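Wirnley Metal Shop
Shop notebook, welding bay
December 4, 2019

Subject: distortion in the Tostau gate panels; condition of the stock; notes on rod storage

Work on the Tostau panels resumed this morning after the delay over the hinge drawings. The revised drawings have been accepted and are clipped inside the cover of the job folder. The earlier set is marked void and should stay in the folder until the job closes. Anyone cutting parts is to work from the revised set only. The difference is small on paper, but it moves the lower hinge plate clear of the bottom rail, and a plate drilled to the old drawing cannot be used.

The principal matter for this entry is the bowing first noticed on the test panel. The panel is a plain frame, 800 millimeters wide, with a flat sheet infill 3 millimeters thick, welded along the inside of the frame. When released from the clamps it was out of flat across one diagonal. Laid on the surface plate, it rocked on two corners. The frame members themselves were straight before welding, and the saw cuts at the corners were square when checked again afterward on the offcuts. The movement is therefore put down to heat from the infill welds.

The sequence used on the test panel was as follows. The corners were tacked and then fully welded, the infill was dropped in and tacked at the midpoints, and the long runs were laid continuously, starting at the hinge side and going around clockwise. That is how the older Wirnley gates were made, and it served well enough with heavier infill. With sheet this thin it does not serve. The hinge side had cooled and pulled before the latch side was begun, and the sheet had nowhere to go.

A second panel was made up from the same bar and sheet with these changes:

Corners tacked only, and left as tacks until the infill was in.
Infill tacked from the middle of each side outward, working opposite sides in turn.
Long runs broken into short stitches, placed on opposite sides and allowed to cool to the touch of a gloved hand before the next pair.
Corners welded out last, diagonal by diagonal.
Panel left in the clamps over the lunch break before release.

The second panel came off the table with a slight cup in the sheet and no twist that the straightedge could find in the frame. The cup faces the same way over the whole sheet. It would be acceptable to the client as it stands, in this writer's opinion, but the folder calls for flat, and a light pass with the planishing hammer along the center brought most of it down. The remainder will not show after paint. The panel has been set aside with a chalk mark on the latch stile and is not to be used for scrap.

One reservation should be recorded. Two things were changed at once — the order of the welds and the time in the clamps — and the improvement cannot be credited to either one on this evidence. A third panel, made in the new order but released from the clamps without the wait, would settle it. There is enough sheet for this in the rack, provided the offcut from the sample door is used. The question has a practical side, as holding every panel in the clamps over a break ties up the large table and stops the bench frames from going forward.

Clamping. The long bar clamps were used with the usual angle iron strongbacks. The strongback on the hinge side has a dent near one end and did not bear evenly; a shim was used for the second panel. The strongback should be replaced from stock or dressed flat. Until that is done, please keep the shim with it. It is the piece of brass taped to the underside.

Fit-up. Gaps between the infill and the frame were uneven on the first panel, wider toward the latch corner. On the second, the sheet was trimmed by hand before tacking. The shear is leaving a slight taper on longer cuts, and the back gauge should be checked before the rest of the infill is cut. This was raised in an earlier entry, in April, and the gauge was reset at that time. It may be that the lock screw is creeping. A paint mark has been put across the screw and the casting so that any movement will be plain.

Settings. The test panel was welded a little hot. The current was brought down for the second panel until the arc was just steady and the bead wetted in at both toes without undercutting the sheet. The dial marking on the older machine does not agree with the newer one, and a setting copied from one to the other will be wrong. Settings should be written down with the machine named beside them. The figures for the second panel are on the card tied to the older machine, and are not repeated in these pages so that there is only one place to correct them.

Slag. Removal was easy on the flat runs and troublesome in the inside corners, where the chipping hammer could not get a fair swing. A narrow pick ground from an old file worked better. Two small inclusions were found in the first panel at a restart, both at points where the crater had not been cleaned before the next rod was struck. The second panel was brushed at every stop and none were found by eye. No section was cut.

The rods on hand for thin work are plain rutile types, and these do not need the care that the low-hydrogen stock does. They should nevertheless be kept closed and off the floor. The bottom shelf of the consumables cabinet is against the outside wall, and cartons kept there over last winter were soft at the corners by spring. The shelf is now to be used for wire brushes and disks only.

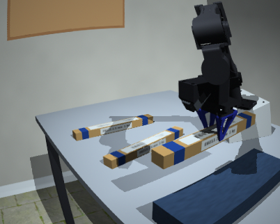
The low-hydrogen rods are a separate matter and follow the posted sheet. The Bugti holding oven is set at 300 degrees Fahrenheit and should be left there. It was found switched off on Monday morning, and it is not known for how long. The contents have been moved to the practice bin and labeled as such. They are suitable for training beads and for tacking fixtures, and must not go into any load-bearing work. The plug has been moved to the outlet behind the oven, away from the one that serves the bench grinder.

The practice of returning part-used rods to an open carton should stop. Stubs long enough to keep go in the tin on the welding table. A rod with chipped flux at the striking end can be used if the damage is slight and the bare portion is burned off on a scrap plate first; one with flux missing along its length should be thrown away. Mixed diameters in one carton caused trouble on the first panel, where a thicker rod was picked up by mistake for part of the latch-side run. The bead there is visibly heavier and may have added to the pull in that corner.

Kirnetti has confirmed that the next delivery of flat bar will come on the regular truck. The last load had heavy scale on one face and a fair amount of oil on the other, and had to be wiped down and ground at every joint before tacking. The supplier was told of this by telephone and has offered a credit on the portion not yet used. The bar has been accepted for the bench frames, where the joints are accessible and can be cleaned without much loss of time. It should not be used on the gates.

Finish. The client has asked again whether the panels can be delivered with the beads ground flush on the street side. They can, but grinding a fillet on thin sheet removes metal that the joint depends on, and it also puts heat back into the part. The reply sent this afternoon offers flush grinding on the frame corners and an undressed, cleaned bead along the infill. An answer is awaited. No grinding is to be done on the street side until it arrives.

Safety and housekeeping. The curtain between the welding bay and the layout table has a tear at eye height and was pinned closed with spring clips for the day. A replacement curtain is on order. The extraction arm over the small table is not holding its position and drifts down onto the work; the joint needs tightening and may need a new washer. The water bucket at the quench station was empty at the start of the shift and has been filled. Hot work ended in good time for the fire watch, and the bay was checked again before the doors were locked.

Time. Preparing and welding the second panel took much longer than the first, most of it in waiting. When there are several panels in hand, the waiting can be used by moving between two of them on the one table, with stitches on the first while the second cools. This is proposed for the remaining 3 panels if the clamps allow. A sketch of the clamp layout for two panels is on the facing page. It assumes that the vise is taken off the table for the day.

Outstanding at close of work:

Third test panel, new weld order, no wait in the clamps.
Back gauge on the shear to be checked before any more infill is cut.
Hinge-side strongback to be dressed or replaced.
Client's answer on grinding.
Extraction arm joint.
Part-used cartons to be sorted by diameter and the tops marked in pen.

The surface plate was wiped and oiled, and the cover is on.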